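Home Topics Ask Unanswered Tags Log in

Stitia grasp simulator – worth paying for with odd shaped parts?

Anyone used Stitia for more than a demo? We're a shop of 2 and on the trial til Wednesday. Loaded one of our lumpy green parts (rounded lobes on one edge, round boss low down) and a stock arm with the two finger gripper. Wrist view looks ok to me but I've never bought this kind of software before.
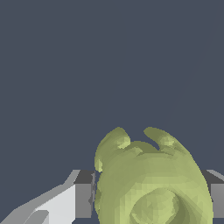
Sales quoted us 200 a month plus the Prerkero add-on for mesh cleanup. Seems steep. Is the add-on needed or can I just feed it a rough mesh? Also how far do you trust the grip results on a shape with no flat sides

Koltcombe

Used it 2 years. Base package is fine. Skip Prerkero unless your scans have holes in them, a coarse mesh only makes the contact points a bit jumpy. Set friction yourself tho – the default is way too kind. And start the approach with the part well clear of the fingers, then step in slow.
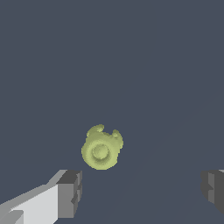

Turn the part a little between runs and save each one. If the grip only holds at one angle I wouldn't trust it on the real cell. Support is slow in January btw, teh rest of the year they're decent.

Mutua Owino

we went with Weidemann instead, cheaper but the gripper library is thin. no regrets so far
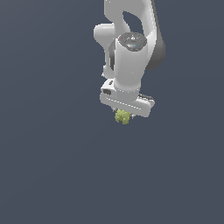
Does the trial let you export the saved grasps?

Only as a plain text list of poses – full robot programs need the paid license. Got that from their sales guy, havent tried it myself.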